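Koo puts its desk nook up against the clutter test

Lornmont, January – Small-room furniture firm Koo today publishes the results of a home trial it admits it half expected to go badly. The company asked households in Lornmont to live with its Delleck desk nook for 3 months and then say, in plain words, whether it kept their things in order.

The trial drew 936 applications. Of the people who applied, 734 already owned some kind of desk with a shelf over it, and most of them said the shelf was full.

"That should worry anyone in my line of work," said Jong-dae Pyo, who runs product testing at Koo. "We sell people a shelf, they fill the shelf, and then we sell them another one. I wanted to know if a built-in nook was any better or if it was the same old shelf with nicer walls."

The Delleck is a compact nook with pale wood-grain sides, a desk surface and a single long shelf above it. Koo's own brochures have called it "calming", a word Pyo has asked to have removed until somebody can show him what it means. Homes in the trial were told to use the desk as they liked, and they did. Folded cloths ended up on it, and so did soft toys in their holiday best.

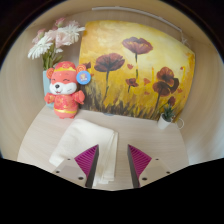
Does a built-in nook keep a desk tidy?
Only as far as the person using it does. The nook gives small things a place to go, but it won't put them there, and Koo will no longer claim that it does.

Trial homes followed 2 rules. Anything kept for show went on the shelf or the back wall, and anything in use stayed on the desk until the job was done. The second rule was widely ignored. Letters, cups and half-finished mending sat out for days, and several people reported that the desk had turned into a sideboard.

The shelf did better, to the surprise of the testing team. People seemed happy to keep it to a short row of small things – a box, a little succulent, a card in a white frame – with a picture underneath to fill the back wall. The slim light fitted below the shelf was liked too, though one household said it mainly showed up the dust.

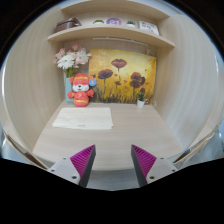

What happens next

Koo will go on selling the Delleck in its present form through the Drinden showroom. The brochure is being rewritten, and the line about "a clear desk for good" has gone. A deeper shelf was suggested by a number of homes and has been turned down. Pyo expects it would simply hold more clutter.

A second trial is planned with families who share one desk. Pyo is not promising a cheerful result.

The full trial notes, complaints included, can be read at the Drinden showroom during opening hours. Press questions should go to the Koo office in Lornmont.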